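Automation in Service Work: Week 9 handout
Notes following the open day at Stollerlow

Read these before the tutorial. They assume you came on the visit. If you missed it, borrow someone's notes on the afternoon session, as the morning was mostly slides.

What we were told

The Sernus project is meant to show a two-armed robot preparing and handing over snack orders at an unstaffed counter. The presenter used the word "autonomous" 21 times by my tally. Nobody defined it. For this course, autonomous means the machine picks its next action without a person steering it, and you should ask for evidence of that at any demo you attend.

What we watched

The counter is stocked with the sort of thing you'd find at a rink canteen: bottles of Coke in a clear rack, packaged snacks, a sandwich on a tray, sausages in a glass case. Notice how much has been settled before the arms do anything. Bottles in a rack have known positions. A sandwich standing upright on a plain tray is a far kinder target than one in a pile.
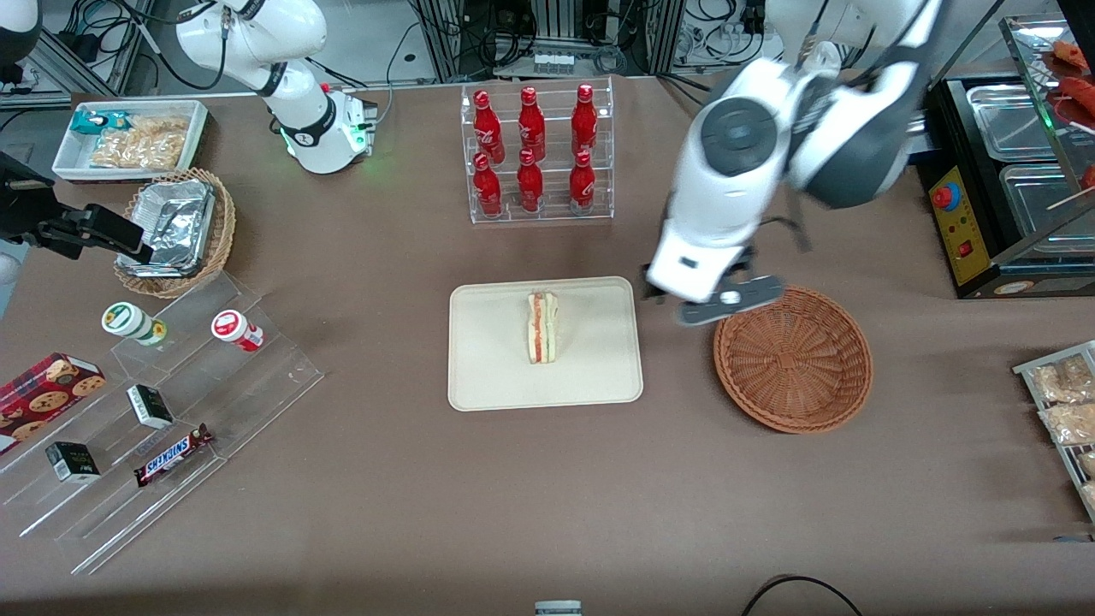
Chisholm disagreed with me on this point in the discussion afterward, arguing that every human kitchen is also laid out for the worker's convenience, and that we don't call a line cook a fraud for keeping the tongs in the same spot. Fair enough. My answer is that the cook copes when somebody moves the tongs, and we weren't shown a moved anything.

The numbers

The handout from Reltlow, who supply the software, claims 134 completed orders. It doesn't say out of how many attempts, over what period, or whether a person stepped in. Without those, the figure can't be compared with anything. Our group's slot was 20 minutes, too short to work out a failure rate of our own.

For the tutorial

Write about a page on one of these.
Pick a single item on the counter and describe a small change that would make it harder to grasp. Say how you'd test it.
Draft the questions you would send to Reltlow about the 134 orders.
Would the counter still make sense with one arm? Consider labour, cost and speed.

Bring a printed copy. Marks are for reasoning, and enthusiasm for robots earns none.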